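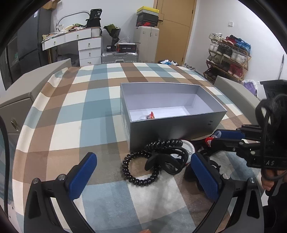 Open box and black spiral hair ties on a checked sheet.

Bunddale is a river town with 3,221 people, and I'm writing its travel entry because I keep going back! The name covers the old port, the weatherboard streets behind it and the long beach at Wekia, which locals treat as a separate place (they'll correct you). The coast road in has 107 bends. I got to 40 and lost my lunch.

The ferry to Oltulia goes twice a day, and once a day in December when the crew take turns at leave. It holds 200 passengers and no cars, so park behind the bakery - the harbour spots fill early.

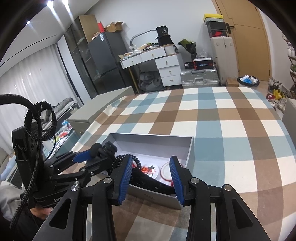 Categories: River towns | Ferry ports | Packing light

For somewhere to sleep, the Mac an tSaoi guesthouse is the old customs house, painted a colour I'd call mustard. Ask for a room on the river side. From there it's 328 steps up to the lookout, and the kiosk at the top does a decent flat white until two. Bring coins for the kiosk. Last updated Tue 28 April, with the new ferry times still to be added.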